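4. Catching after the interval

4.1 Why look at the restart

Ask anyone who has kept wicket in a club side and they will tell you that the overs straight after tea are when chances go down. We had heard it so often, from so many grounds, that we half expected the idea to vanish as soon as it met a proper set of records. It didn't vanish, and the form in which it survived is far more interesting than the dressing-room version.

Section 3 dealt with dropped catches across the whole innings. In this section we take only the first spell of play after the interval and ask whether the length of the break, the nature of the warm-up and the position of the fielder have any bearing on what happens. The first of these has been argued over in the Masico League for years, mostly by people who want a shorter tea, and it was a pleasure to be able to put some numbers near the argument at last.

4.2 Matches and coding

The league let us have the scorebooks and fixed-position video for 139 matches. A match was kept if both innings were on film, the start and end of the interval could be timed from the umpires leaving and returning, and no rain had altered the playing hours. That left 77 matches, spread unevenly over the grounds. Ondier, with its reliable pavilion camera and its wonderfully stubborn scorer, supplies more of them than any other club, and we return to that imbalance in 4.5.

A chance was defined as any ball in the air off bat or glove which a fielder touched, or could have touched with a full dive. We took the generous view on purpose. A strict definition rewards the slow fielder who never gets near the ball, and most of us have played with him.

Coding was done by Gwawr Gethin and Birgit Schmieder, working apart and without the scorebook to hand. They marked each chance as taken, dropped or not attempted, then gave the fielding position and a difficulty grade. Where they disagreed, the clip went back to both of them a week later, mixed in among clips on which they had agreed. Most disagreements settled themselves at that second viewing. The stubborn ones were nearly all at gully, where the fixed camera looks through the batter and the ball is lost for an instant. We kept those in the file with both codes and ran every comparison 2 ways, once with each coder's version. None of the patterns reported below depends on whose version is used.

4.3 Length of break

The league's playing conditions allow an interval of up to 35 minutes, with the captains free to agree a shorter one. In practice the agreed time and the real time are different animals. Captains agree something brisk, the sandwiches are good, the umpires are deep in conversation, and the players stroll out well after the bell. All our comparisons use the timed interval taken from the video.

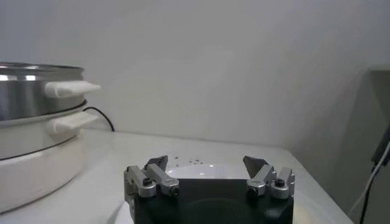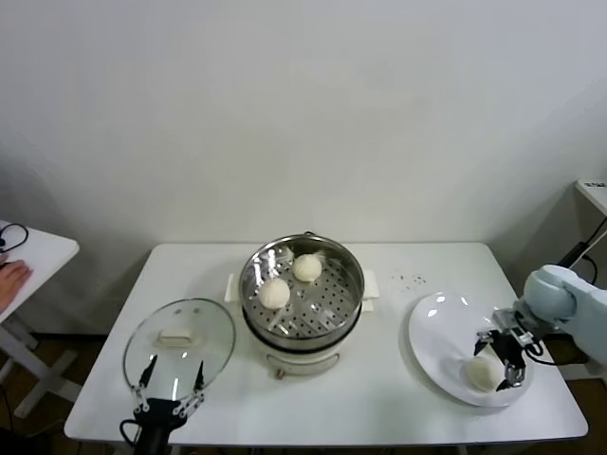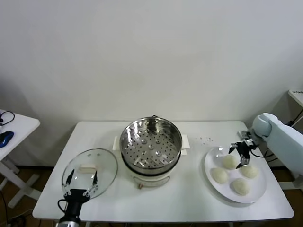
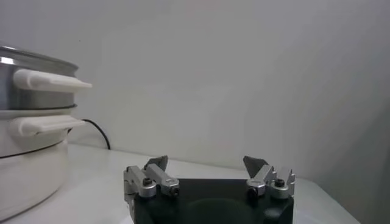
Figure 4. Gripper fingers from the wrist (first and last); steamer and glass lid, with two buns in the tray (second) and with the basket empty (third).

The length of the break turned out to matter very little by itself. Sides coming back from a full interval dropped chances at much the same rate as sides coming back from a short one, and the small gap between them pointed in opposite directions depending on whether the gully clips were coded by the first or the second coder. This was a surprise to us, and a slightly awkward one, as our own application to the league had more or less promised the opposite.

What did show up, and very clearly, was the difference between sides that caught a ball before the restart and sides that didn't. The activity itself could be almost anything. We saw high catches from the coach, flat throws across the square, a lazy circle with the ball going round by hand, and one club using the Hikari rebound net, which sends the ball back at an angle that makes everybody laugh. Any of these was associated with a better first spell. Running without a ball was not, although it may well be good for hamstrings.

We find this really exciting. It is cheap, it takes a couple of minutes, and it fits what players say about the hands needing to wake up. It also fits the older work on warm-up decrement in throwing and aiming tasks, where a rested performer starts below the level at which he or she left off and recovers quickly once the task is under way.

4.4 Position in the field

The pattern was strongest close to the bat. Slip and short leg accounted for a large share of the post-interval drops, while catches in the deep hardly changed from one session to the next. There is a simple reading of this. A deep fielder has time to move, judge and settle, and the slow start is absorbed while the ball is still in the air. A slip fielder has no such allowance.

Wicketkeepers stood apart from everyone else. Keepers seldom joined the catching circle, preferring to fiddle with gloves and pads, and yet their first spell was as tidy as their later ones. We suspect that taking the ball from the bowler at every delivery does the job of a warm-up within an over. A keeper standing up to the stumps might be expected to differ from one standing back, but there were too few chances of the first kind to say anything useful, and we would love to see somebody with a bigger archive take this on.

The Hamann Cup ties deserve a separate word. These are played in the evening with a brief turnaround between innings and no tea at all, so we had hoped to use them as a comparison group. The failing light spoiled that plan. Drops in the second innings rose steadily towards the close, whatever the fielders had done beforehand, and any effect of the restart was swamped. The ties have been left out of every result in this section.

4.5 Some cautions

Sides chose for themselves whether to practise catching, and a side that practises at tea may be one that practises on other evenings too. We tried to allow for this by comparing each side with its own record before the interval, which deals with general ability but can't deal with mood, the state of the game or a captain who has just told everyone off.

Ondier's large share of the footage is the other worry. Leaving its home matches out widened the uncertainty, as it was bound to do, but the difference between catching and not catching stayed in the same direction - and the close fielders still carried most of it. We take up the question of a proper trial, with the pre-restart routine assigned by lot, in Section 5.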